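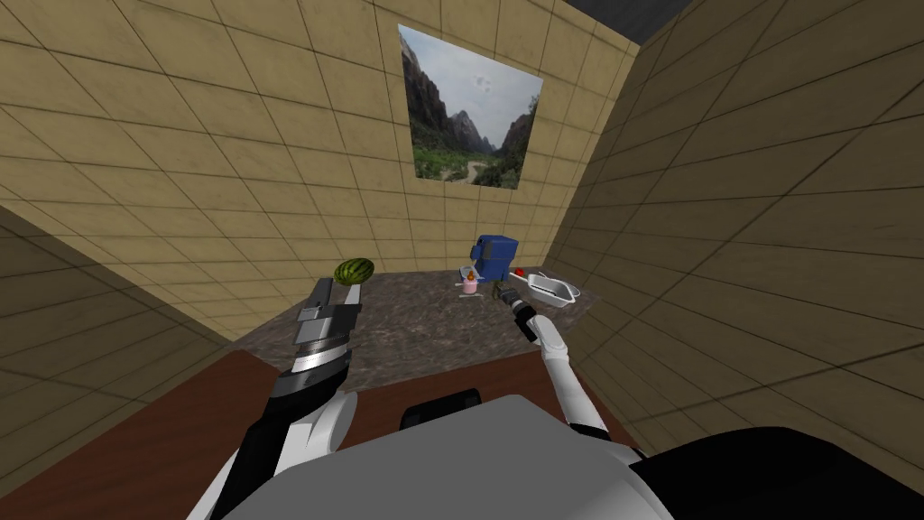
Room rendering with beige square wall tile, darker grout lines and a mountain landscape picture on the back wall.

FOR RELEASE IN SEPTEMBER

Dedetti to Open Tile and Grout Center in Achari, With Sample Lending and a Leftover Tile Exchange

ACHARI – Dedetti, a supplier of ceramic and porcelain wall tile, will open a new tile and grout center in Achari this September. The center will take over the former Lemix warehouse next to the freight depot and will be open to homeowners, landlords and contractors.

The building has 3,000 square feet of floor space. Most of it will be used for full-size sample panels, with the rest set aside for a cutting room, a pickup counter and storage for the company's leftover tile exchange. The exchange has been run out of Dedetti's main store for the past 2 years and will move to Achari when the center opens.

Customers will be able to borrow sample panels and take them home for up to a week. The lending collection will start with 162 panels. Each panel is grouted and sealed the way a finished wall would be, and carries a card on the back listing the tile size, the grout shade and the joint width. There is no charge to borrow a panel, but a refundable deposit is required.

Dedetti started lending panels after store staff noticed how often customers came back to change an order. A single loose tile gives little idea of how a grout color will look once it is spread over a wall. Beige and sand tones caused the most returns. The same tile can look warm with a brown grout and flat with a light gray one, and store lighting is usually brighter than the light in a bathroom or back hallway.

"Grout is a small part of the bill and a large part of what people see," the company said in a statement. "We would like customers to look at it in their own rooms, in the morning and again at night, before they order."

New grout line

The opening will also be the first retail date for Skikel, a sanded grout made for Dedetti and sold in 18 shades. Skikel comes in small tubs for repairs as well as full bags for new work. The shades were picked to go with the tile colors that customers ask for most, including several browns and tans for people matching older walls.

Staff at the center will help match existing grout. Customers should bring a clean chip of old grout if they can get one, or a clear photo taken in daylight next to a sheet of plain white paper. Grout that has been sealed many times, or washed with strong cleaners, may have changed color, and an exact match is not always possible. In those cases a grout colorant over the whole wall may be the better choice.

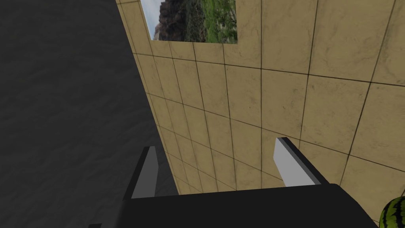
A further rendered view from the same room, facing the wall.

Leftover tile exchange

The exchange accepts unused wall and floor tile in full or partial boxes. Tile must be clean, dry and free of old adhesive. Donors receive store credit based on the amount and condition of the tile. Dedetti sells the tile at a reduced price, by the piece or by the box, and keeps a list of discontinued sizes for people who are trying to repair a few broken tiles without redoing a whole room.

Tile that has already been on a wall cannot be accepted. The center also will not take glass mosaic, natural stone or open bags of grout and mortar.

Anyone looking for a discontinued tile can leave a request at the pickup counter. Requests stay on file for six months. Customers should measure the tile along all four edges and note the thickness, as tile sold under the same nominal size can differ enough to throw off a row. The back of the tile often has a mark or number that helps with the search.

Cutting room

The cutting room will be open to customers who buy tile at the center or through the exchange. Straight cuts will be made by staff while the customer waits – most orders of a box or less can be done the same day. Notches and holes for outlets, pipes and shower fittings will be made from a paper template supplied by the customer. Orders with many odd cuts should be dropped off before noon.

Contractors with a Dedetti account will have a separate door on the depot side of the building and can collect orders from 6:30 a.m. The main entrance will open at 9 a.m.

Classes

Short evening classes will begin once the center has been open for a month. The first class covers removing and replacing grout in a shower wall. The second deals with planning a tile layout, including where to put cut tiles and how to handle corners that are out of square. A class on caulking will be added in the winter. Places are limited by the size of the work area and must be booked at the counter or by phone.

Parking and access

Parking is free in the lot behind the building. The entrance and all aisles are on one level. A loading space by the pickup counter is reserved for people collecting heavy orders, and carts are available inside the door. Lemix moved its remaining stock out in the spring, and its old sign on the depot side will come down before opening.

About Dedetti

Dedetti sells wall tile, floor tile, grout and setting materials to homeowners and the building trades. The company's main store will keep its current hours and will continue to carry the full tile range.

Media contact: Dedetti press office. A full list of Skikel shades is available on request.

– END –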